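The arm is back on the wooden table at the Lanwood workshop after most of February in pieces at my place. Vsevolod Kravchuk talked me into rebuilding the wrist joint, and I ended up redoing 3 of the cable runs as well.

Power-up went fine. I stepped the base through 333 small moves with the gripper held low over the table, then did the same at the elbow. The elbow still drifts a little on the way down.
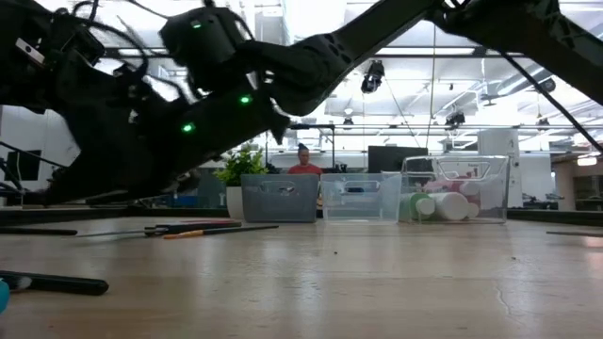

The arm over the bench, gripper down, green lights on.

Next job is sorting. I want it to take pens and markers off the table and drop them in the clear bin. I'm starting with the thick marker, as the thin ones tend to roll out of the fingers. The target is 1000 cycles with no help from me. My best run so far is 13.

Recent posts
Stostulo controller, first notes
Rewiring the wrist
Moving the bench to Lanwood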